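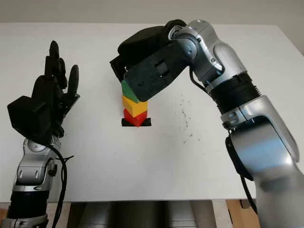 Flumau Play Room: minutes of the Tuesday get-together

Minutes by me, Haiyan Zhong, as my name came out of the mug again. Apologies in advance for the tangents, but you all know what we're like once the biscuits are open!

Present: me, Antoniadis (both of them, mother and son), Lisov, Bridie, Parveen and, from item 4 onwards, Col, who had been sitting in the wrong room downstairs with a very patient choir.

1. Last time's minutes

Agreed, apart from Parveen pointing out that I'd spelt "abacus" two different ways in one sentence. Corrected in pen. The draught under the side door is still there and so is the rolled-up towel.

2. The stacking table

We spent far longer on this than the agenda allowed, but it was the bit everyone wanted to talk about. The plan is for the white table to be blocks only from December, with the jigsaws going over by the window and the train track staying on the mat where it belongs.

Lisov would like one little stack to be standing on the table when the doors open, so that children have something to copy or knock over (mostly knock over, says Bridie, and she's had four of her own). We settled on the black base plate, then red, yellow and green on top. I like it because it's small enough for a toddler to have a go at, and the angled faces on the blocks make you think a bit about which way round things go.

Mrs Antoniadis asked whether green ought to be at the bottom, like grass. We had quite a long chat about grass. Her son said that if green goes at the bottom then it looks like a traffic light standing on its head, which set off another conversation about whether it should be a traffic light in the first place. We voted. Red, yellow, green going upwards stays, four in favour, Mrs Antoniadis holding out for grass.

Agreed: base plate always goes down first and flat on the table. No building straight on the tabletop for the opening stack, though the children can obviously build wherever they fancy.

3. Wiping down

Parveen brought up crumbs, specks and smudges. A white top shows absolutely everything, and there are small dark specks by the stack in the photo to prove it. I did say I rather like a table that looks used, and I was outvoted before I'd got to the end of the sentence.

So: damp cloth over the whole top before we open and again after the morning session, blocks lifted off first please and not wiped round! Dry cloth after that. The cloths live on the hook behind the kettle, and the blue one is for floors, so do leave that one be. Bridie will write a sign. Bridie has been asked to keep it to one colour of felt tip this time.

4. Storage and spending

Col arrived here, slightly hoarse.

We have 70 blocks in the big tub at present and getting at the bottom ones means tipping the lot out, with a noise like a skip being emptied. Loden have quoted us £116 for stacking trays with lids, delivery included. Lisov thinks we could manage with ice cream tubs. Mrs Antoniadis thinks we've managed with ice cream tubs for long enough, and I have to say the room was with her on that one.

Agreed to buy the trays. One tray for base plates by themselves, as they slide about and hide under everything, and the rest sorted by colour. Col wanted to sort by shape. We'll try colour until spring and see how we get on.

5. Leaflets

300 printed and sitting in my hall, where I keep falling over them. Please take a bundle home! The library will have some and so will the chip shop. Young Antoniadis is doing the surgery, as he's there on Thursday anyway about his knee.

6. Anything else

The tall stool wobbles. Col to look at it.

Somebody has left a very nice green scarf on the radiator. It's not mine, although I did try it on.

Lisov asked if we could start meetings at 3 instead of half past. Yes, as long as he brings the milk.

To do before next time

Me: order the trays, check the leaflets for typos (bit late, I know).
Bridie: cloth sign.
Col: stool.
Parveen: move the jigsaws over to the window and find the missing lid.
Lisov: opening stack out on the table, and milk.

We finished at ten to five and Mrs Antoniadis took the last of the shortbread home with her.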